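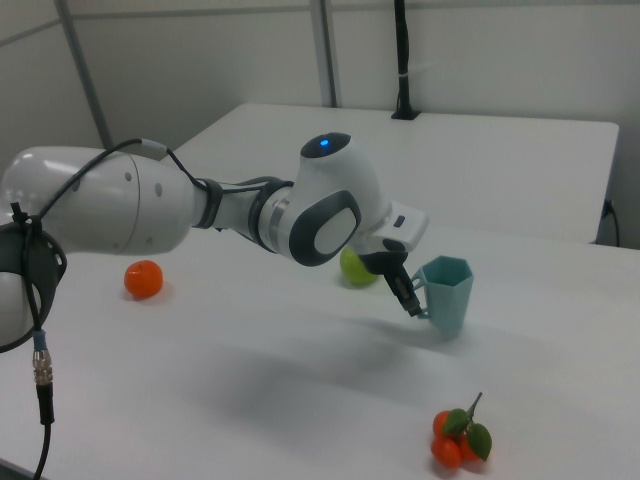
Plastic cups with handle: which ones do you keep for every day?

Forum: Kitchen and Table > Cups, Plates, Small Things

hendrik_r
Joined: November
Posts: 50

Good evening to all. I want to replace the cups in our house and I would like to hear from people who have used plastic cups for a long time. We are four persons, two of them are children, and the ceramic mugs break too often. Last month I threw away two of them, both with the handle broken.

I am thinking of the kind with flat sides, like the teal one, wider at the top and with a handle on one side. I like the color very much, it is soft and does not shine. But I have some questions before I buy.

First, is a cup with flat sides difficult to drink from? The opening is not round, and I don't know if the water runs out at the corners.
Second, does the matte surface keep stains from tea?
Third, do they stack? My shelf is low.

Thank you in advance.
Hendrik

thabiso.pillay
Posts: 417

Hello Hendrik. I have had six-sided cups for three years, mine are from Zokik, in gray. About the drinking: you must drink from the corner. If you drink from the flat side, a little water goes to both sides of your mouth. My daughter learned this in one day and my husband has still not learned it.

Tea stains, yes. Black tea makes a brown line inside after some weeks. I put baking soda with warm water, leave it for one night, and in the morning I wipe with a soft cloth. Please do not use the green side of the sponge, it makes the matte surface shiny in spots and this you can not repair.

bheki_n
Posts: 3,303

I must disagree with the idea of plastic for tea at all. For water and juice it is fine. For hot tea I find that the taste is changed, and after one year the cup smells of everything it had before. Buy plastic for the children and keep ceramic for the adults. You broke two mugs in one month, but how many did you break in the whole year?

hendrik_r

Bheki, it was five in the year. I think this is many.

bheki_n

OK, five is many. Then maybe look at the place where you dry them. In my old kitchen the mugs always broke at the drying rack, never at the table.

xolani_m
Posts: 2

I registered to answer this one. The handle is more important than the shape. Before you buy, put your fingers in it. On many plastic cups the handle is made for a child and an adult can put only two fingers inside, and a full cup held with two fingers is tiring. I returned a set from Atadine for this reason. The color was beautiful, and I was sorry to send them back.

For stacking: a cup that is wider at the top will usually go inside another one, but the handle can stop it halfway. Mine go in only if all the handles point the same way, and then the tower leans. On a low shelf I would put them side by side with the handle to the left or to the right, as your hand prefers.

thabiso.pillay

I agree about the handle. But I don't agree that they lean so much. I stack three and it is stable. With four it starts to lean, that is true.

hendrik_r

This is very useful, thank you. Thabiso, do yours go in the dishwasher? On the shop page it is written "top rack", but my brother Vusumuzi says he melted one in the top rack. He has an old machine.

thabiso.pillay

I wash them by hand, so I can not promise. Look under the cup, sometimes the maximum temperature is written there.

bheki_n

Top rack, short program, no heated drying. The heated drying is what bends them. And turn them upside down with a small angle. The flat bottom of a cup often has a rim and dirty water stays in it.

xolani_m

One more small thing. A pale color shows fruit juice less than white does, but more than dark gray. We make lime water every day in summer and there was never a mark from it. Beet juice is a different story, I now give it only in glass.

bheki_n

You give beet juice to guests?

xolani_m

To my mother. She asks for it.

hendrik_r

So I have decided to order two cups first and not the full set. I will try the handle with my own hand and make tea in one of them for some weeks, the other one only for water. If the tea cup smells, I will write it here and Bheki can be satisfied.

Does someone know if the teal is also sold as single pieces? In the shop of my street they have only white, and in sets.

thabiso.pillay

Mine were sold single, but it was three years ago and I did not see teal then. Ask them by e-mail, they answered me in two days.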